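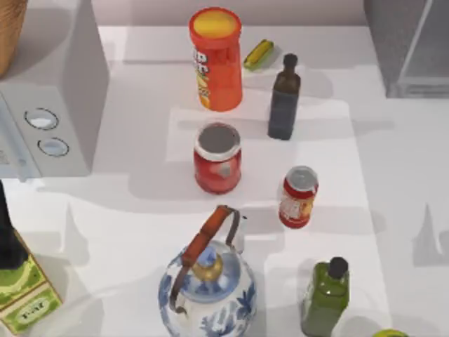 Speaker notes: What the kitchen crew taught us about automation

Opening (keep it slow, let people find their seats)

Good morning, everybody, and thank you for coming out at nine o'clock, which I know is a lot to ask in October. I work on the people side of things at Clelevcombe, where we run the staff kitchens and tea rooms for the Grotavmont offices. We have 39 people on the crew, and I've spent most of this past year talking with them about robot arms, usually over a cup of something warm.

Say hello to the De Haan folks if they're in the front rows.

The arm we're bringing in is meant for counter work: picking up jars and bottles, putting them back, clearing space. Before it comes anywhere near a real kitchen it practices in a simulated one. I used to think of that as the engineers' business. Then one of our early-shift ladies asked whether she could see the pretend kitchen, and she had opinions within a minute! She wanted to know who keeps a teapot that close to the jars.

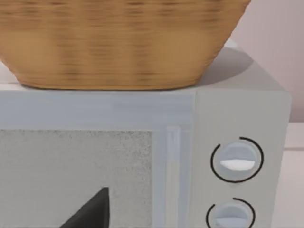
So we started inviting the crew in, an hour at a time, paid, and that hour changed the project more than anything I did. People who have worked a counter for years know things they've never had to say out loud. They know that a basket on top of a microwave is fine until somebody short has to reach it. They know which bottle you move first so you don't catch the one behind it with your sleeve. When we wrote all that down, we had 50 notes, and the software team at Zallska asked for more.

(Pause here. Ask who in the room has ever been asked how they do their job before a machine was bought for it. Wait for the hands, even if it feels long.)

Now, the worry. Of course there was worry, and I'd rather talk about it than hurry past it. The first question at every meeting was about hours. We put it in writing that no one's hours would be cut in the first year, and I'll be straight with you that I don't know what the second year looks like. I said the same to the crew.

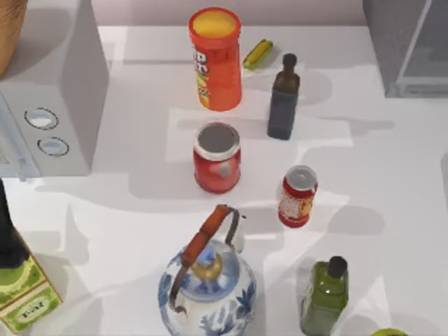
Notes last changed: October, 4:15 p.m.

What does change is the shape of the day. The plan has the arm doing the putting-back in the late afternoon, when wrists are tired, and the crew doing the setting-out, the tasting and the talking to people. Two of our team are learning to review practice runs. We have 3484 runs logged so far, and they've sat with 400 of them, marking where they would have reached differently. It's a new skill, and we raised their pay for it (please say this part clearly, it got lost last time).

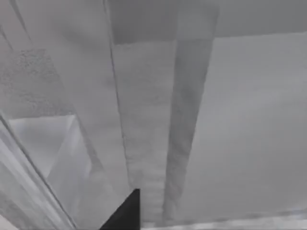 They also found that the reviewing is tiring in its own way. Your feet get a rest and your eyes don't. We now keep it to short stretches, with counter work in between, and they picked the lengths themselves.

If there's time, tell the story about the tea box labels. If not, go straight to questions, and remind everyone that the sign-up sheet for kitchen visits is by the coffee.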